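Dyeing old cotton shirts for the club run, color question

32 replies · 4 shares

rarkmont_runner
October 17, 2018
We need shirts for the spring 10K in May and the club wants something bright that drivers will notice on the county road. Last year we ordered printed ones and they were expensive and thin. I have 56 plain white short-sleeved shirts left over from a canceled event, all cotton, never worn. My plan is to dye them yellow-green at home in batches. Has anyone here done this many? I have a washing machine, a utility sink and a canning pot. I don't want to pay for a dye service.

The color I'm after is close to this: 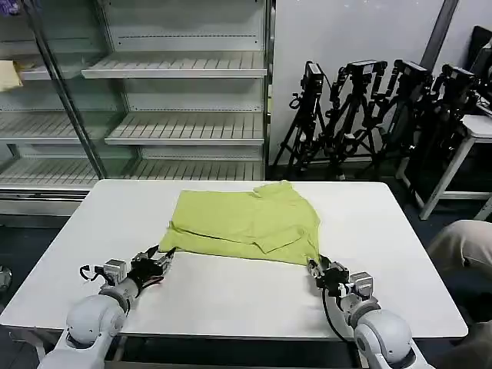
I was going to use the all-purpose dye from the grocery store, two boxes per batch, and add salt. My wife thinks the shades will come out different from batch to batch and people will complain. I think for a road race it doesn't matter much.

3 likes · Reply

dyepot_lena
Your wife is right about the shades. All-purpose dye on cotton also fades fast. After a few washes a light yellow-green will look like an old dish towel. Use fiber reactive dye with soda ash. It costs more per jar but it bonds with the cotton and you use less of it. Wash the shirts first in hot water with a little soda ash to take out the finish, even if they look clean.

11 likes · Reply

Ashok Grewal
I did 60 aprons for a school kitchen with fiber reactive, so close to your number. Notes from that:

Weigh the dry fabric and work out the dye by weight. Don't go by spoonfuls.
Mix all the dye stock at once if you can use it within a few days. Keep it cold and don't add soda ash to the stock.
Same water amount, same water temperature, same time for every batch.
The soda ash goes in after the shirts have been in the dye and salt for a while, and you add it slowly, never straight onto the cloth.

I did mine in a top loader. A front loader can be done but I found it a nuisance because you can't get in to stir or add anything. What kind do you have?

14 likes · Reply

rarkmont_runner
Top loader, an old one. No lid lock.

Reply

Ashok Grewal
Good, keep it.

6 likes · Reply

petebogs
I don't agree that you need the fancy stuff. I've used store dye on cotton for years and rinse in cold water and it holds well enough. These shirts are for one race. Most people will wear theirs twice and put it in a drawer. Heat is what people leave out. Get the canning pot near a simmer and leave them in for an hour.

2 likes · Reply

dyepot_lena
He can't simmer all those shirts in a canning pot. You'd get four in there with room to move. That's a lot of evenings. And if they don't have room to move you get blotches.

7 likes · Reply

petebogs
So he does it over a few weekends. The race is in May.

Reply

kurnitham_kate
Check the thread before you start. Lots of "all cotton" shirts are sewn with polyester thread and it won't take either dye properly, so you end up with white stitching around the collar and hem. Doesn't bother me but you should know. Also do one shirt all the way through, dry it, and look at it outdoors. Greens look different under a shop light. My first lime came out nearly mint and I'd already mixed the rest.

9 likes · Reply

rarkmont_runner
Thanks, I hadn't thought of the thread. I'd be fine with white stitching.

On blotches, what about scrunching them up on purpose? My daughter suggested a low-water method, where the cloth is bunched up while it takes the dye, so the uneven color looks planned and the shades wouldn't have to match. Still yellow-green, just mottled.
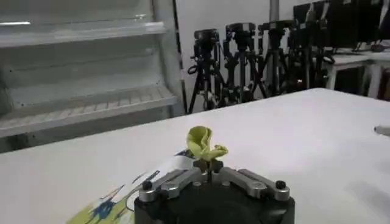 It would also mean I could do it in dishpans on the porch and leave the washing machine out of it until the rinse.

1 like · Reply

dyepot_lena
Low water works fine and it's easier on your back. Two cautions. You'll go through more dye per shirt because it's more concentrated. And mixed greens split. If the green is made from yellow and turquoise, the turquoise moves at its own pace and you'll get blue patches next to yellow ones. Some people like that.

8 likes · Reply

bashir_hollow
Cold porch is a problem too. Fiber reactive wants 70 degrees or better, and turquoise wants it warmer. If you're anywhere near Bashir you've missed your window until spring. Do it in the basement.

5 likes · Reply

Ashok Grewal
Agree on temperature. I'd still do the plain version in the washer. A flat solid color is easier for a driver to pick out than a mottled one, and you said that was the point of the shirts. Neither one replaces a reflective vest if anybody is training in the dark.

10 likes · Reply

petebogs
Fair point about the vests.

Reply

kurnitham_kate
Is Prutent soda ash any good? It's what the pool store here carries.

Reply

dyepot_lena
Read the label. If it says sodium carbonate and nothing else, it's fine. Sodium bicarbonate is baking soda and you don't want that. Wear gloves, and a dust mask when you measure the dye powder.

4 likes · Reply

rarkmont_runner
OK. Going with fiber reactive in the washer, solid color, one test shirt first. I'll order the dye this week and post when the test shirt is dry.

6 likes · Reply

Load more replies (17)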